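Tesitstead cube task: gallery

Last updated: September 11, 2020

Renders from our simulated cube task, used to test how well a policy copes with shifting light. Setup by Hamish Chisholm.

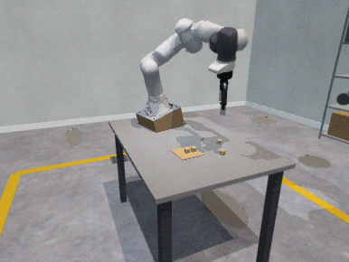
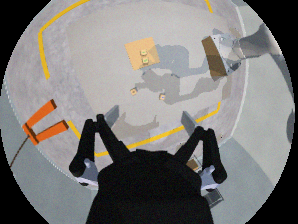

Both views: two cubes on the orange square, two off it.

We trained the Ko policy on 2,000 simulated episodes and tested it on 989 more. Shadows gave it the most trouble. Gray patches like the ones spread around the cubes were sometimes taken for object edges, and the grasp landed short. Randomizing the lights every 4 episodes cut those misses by some 40 percent. Hardware tests start in October.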